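A day out at the Stirkivley basket fair
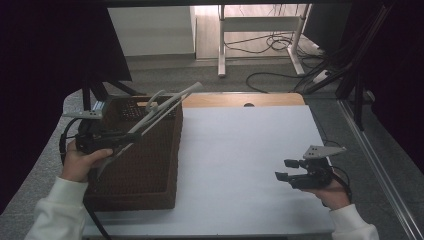
Dark brown woven basket with low sides, on a table partly covered in white paper.

I'd been meaning to get to Stirkivley for years and kept missing it, mostly because I only ever remember about the fair when somebody posts their haul afterwards. So this year I wrote 25th May on the kitchen calendar in red pen, packed a flask and set off far too early.

If you're driving, ignore the sat nav after the reservoir. It wanted to send me up a farm track with a gate across it, and I met two other cars reversing back down the same way, all of us waving and mouthing sorry. Stay on the main road until you see the church and then follow the hand-painted signs. Parking was £2 in the field behind the school, cash only, and the ground was firm enough for my little car (I can't promise that in a wet year!).

The fair fills the old wool hall and spills out into the yard at the back. There were 40 stalls according to the leaflet, and I'd say I stopped at nearly all of them. Willow mostly, as you'd expect, but also rush, split oak, straw work, and one very patient man making cordage out of bramble and nettle who let me have a go. Mine came undone. His didn't.

The thing I'd really come for was the talk by Ingrid Abernathy, who has been growing and weaving her own willow near Vesberg since before I could drive. She spoke for a good 90 minutes without notes and I could have listened to the same again. She started with the growing, which I know nothing about: how she cuts in winter, sorts the rods by length in an old oil drum, and keeps some with the bark on for the brown work and strips the rest for the white. I'd always assumed brown baskets were stained. Plenty are, she said, and there's nothing wrong with it, but bark has its own colour and it changes as it ages.

Then she moved on to shapes, and this was my favourite part. Round baskets are what everyone learns first, and she reckons rectangular ones put more people off than anything else. You need a frame or a screw block to hold the base sticks while you weave, and the corners have to be kept upright or the whole thing leans like a tired shed. Low trays are kinder to beginners than tall hampers, as there's less wall to go wonky. She passed a few round and we all had a good squeeze. Someone asked how you tell a tight weave from a slack one and she told him to shut his eyes and press the side with his thumb, so of course the entire front row did exactly that.

Lunch was a cheese and leek pasty from the hatch in the yard. Get there before noon. By the time I went back for a second (no shame) they were down to egg sandwiches.

In the afternoon I did the drop-in class at the Ruiz-Ortega stall, run by a couple who mostly make log baskets. You sit on a low stool with a board on your knees and they start you off with the base already done. My fingers were sore within minutes and I'd snapped more rods than I'd woven, but I did come away with a small, lopsided thing which now holds the clothes pegs. Wear old trousers, the willow is damp and it gets everywhere.

Buying was a danger all round. Prices went from pocket money for a plaited bookmark up to £300 for a lidded hamper with leather straps, gorgeous, and sold by the time I'd walked round again to stare at it. I settled on a shallow bread basket and a bundle of soaked rods I have no plan for. There was also a table of Trokeck tools, bodkins and side knives and so on, and I very nearly bought a rapping iron purely because I liked the name.

A few grumbles. The loos were one cubicle for the whole hall. The microphone cut out twice in the second talk (straw hats, interesting, but I was at the back and missed half). And there's hardly anywhere to sit down indoors, so if you need a rest, the wall by the church is your best bet.

They're running a smaller weekend in September, just courses, no stalls, and I've put my name down for the square base one. Bookings are through the hall office, and you need to ring, as they don't really do email.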